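Paid participants wanted – home tidying study, handheld gripper
Drandetti group, Bellham site. Starts June, rolling sign up till we're full

We need people to pick things up in their own homes. That's most of it. You hold a gripper, you put small household stuff in a box, the gripper records how your hand moved. The recordings go into training a robot arm to do the same job.

Why we're asking again: round one gave us 3000 recorded pickups from 50 homes and the policy trained on them (we call it Peltska) did fine on hard objects. Cups, packets, lids, ok. On cloth it was bad. It grabs too deep, takes the bedding along with it, or closes on nothing. Adding more lab data didn't help, we tried. Adding data from real beds and sofas did, even a little of it. So we want a lot more of that.

What a session is like. Pick a surface you use anyway, bed is best. Leave the bedspread on, patterned is great. Put an open box or tray in the middle and a mix of small things near it, soft and hard. Then one item at a time into the tray, at your normal speed.
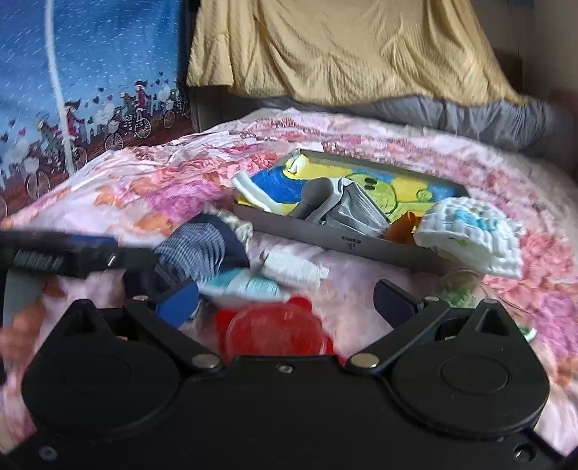

Do I need any experience with robots?
None at all. If you can use kitchen tongs you can use the gripper, and there's a short practice round before anything gets recorded.

What you'd do:
– 3 sessions at home, at least a day between them
– 310 pickups total over the three, split how you like
– move things around between pickups, don't line them up
– a short form after each session (what slipped, what was annoying)

What you get: a flat payment after the last session, part payment if you stop early. Gripper is on loan, we drop it off and collect it. No return shipping to deal with. 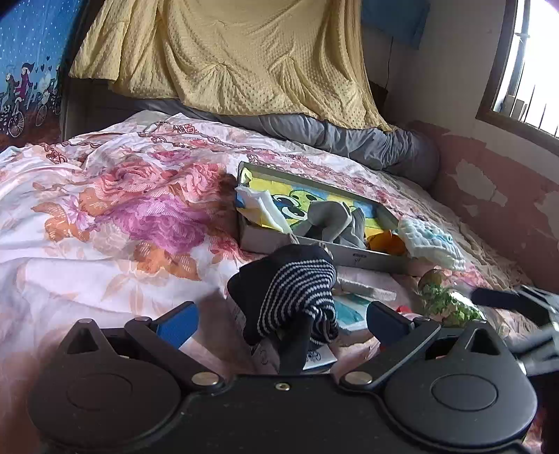
Cloth is where we need the most care from you, so read this bit twice. Grab it wherever your hand wants to, don't hunt for the middle or smooth it out first. A striped sock held between the two blue pads with the rest of it drooping toward the bed is exactly the kind of grip we're after, since the arm has to learn what fabric does below the fingers. Misses count too, keep them in. Please don't delete a try becuase it looked clumsy.

Who can join: 18 or over, living within reach of Bellham or the Biwott office, comfortable with your room being on video. Either hand is fine, lefties very welcome (we have hardly any). Shared house ok if everybody in it signs the consent sheet.

Privacy – no sound is kept. Put away mail, photos, anything with a name on it before you start. You can ask us to drop a session later and we will.

To sign up, use the form on the Drandetti page or leave your details at the Biwott front desk before 5 pm. Tell us what surface you'd use and wich hand. We'll get back to you with a drop off time.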